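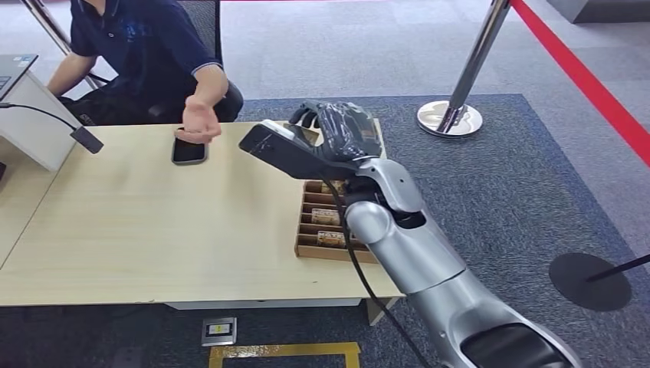 The handing-over station at Clonidik: one phone in the robot's hand, another on the table.

Visit to Clonidik, 2023-02-09

Six of us went from the Traltley office to see how Clonidik collects its examples. I promised Marcus Lindqvist to write it down for those who stayed at home, so please forgive me if I repeat things which you already know.

We came by train and walked from the station, which took longer than the map said. Kinga Szalai met us at the door and gave us badges and very strong coffee. She leads the collecting team. The programmers sit upstairs and we saw them only at lunch. The part we wanted to see is on the ground floor, in a carpeted room with red belts on chrome posts, so visitors know where to stop. I stood at the belt most of the morning and my feet can confirm it.

What they are gathering

The task this winter is small objects on a table. The robot must take a phone, lift it, bring it to another place and let it go without dropping it. There is also a cardboard tray with compartments, and little labelled packages which go in and out of the slots. To us this looks like nothing, but the phone is difficult. It is flat, it lies close to the table, and the fingers have to come under the edge somehow. Kinga said that the packages were learned first and the phones are still the bigger part of their work.

Each attempt is recorded from start to end, with the camera picture and the positions of all the joints. They call one attempt an episode. An operator guides the arm through the movement, and later the learning system is trained on many such episodes. On a good day one pair of people makes 40 episodes before lunch. The collection for phones had 471 accepted episodes on the day of our visit. I asked how many were rejected and Kinga laughed and said that this is a question for Tamás.

How an episode goes

Tamás Halász explained the steps to us while his colleague was sitting at the table. First the objects are placed. There is a list for this, and the list changes the angle and the distance every time, so the robot doesn't learn only one position. Then the person at the table takes the hands back, the operator says "go", and the arm moves. At the end somebody says "good", "bad" or "look again", and this word is saved together with the recording.

I was surprised how slowly it goes. The operators are told not to hurry and also not to make beautiful movements. If the hand misses the phone and has to correct itself, they keep it, provided the correction is clear. Tamás told us that in January they threw away such episodes and the trained system then didn't know what to do after a miss. It just stayed there above the table. Now they keep them in a separate group with its own label.

A person sits at the table during many of the episodes. This is on purpose — the system should see arms and sleeves and hands near the objects, as it will be in a real workplace. Before, they had only clean tables in the recordings, and the first test with a person beside it went badly. How badly, they didn't want to say.

The review room

After lunch (soup, and a very good poppy seed cake) Emese Rácz showed us the checking. She watches every recording at double speed and marks where the fingers touch the object and where they let go. For a difficult one she needs 10 minutes. She had on her screen a episode which everybody at the table had called good, but the phone had turned a little in the fingers during the lift. She changed it to "look again". The labels are then sent to Szénási, who keep the storage, and the training is done with a tool called Dokovico. I didn't understand all of that part, and Bayu Pelupessy has better notes if you need the details.

What I would take for us

Our own lists for placing things are too tidy. We put the parts always in the middle of the bench, and I think we should copy their way of changing the angle. I would also copy the three words. We have now a scale from one to ten and each of us uses it differently.

I'm less sure about keeping the misses. For phones it seems useful, but our parts are heavier and a miss can push the whole tray. Bayu thinks we should try it with one small group first.

Kinga offered that two of us could come back and sit with the operators for a full day. Whoever would like to go, please tell Marcus. Bring warm socks, the floor is cold by the afternoon — and take the earlier train home, the later one was so full that we stood all the way.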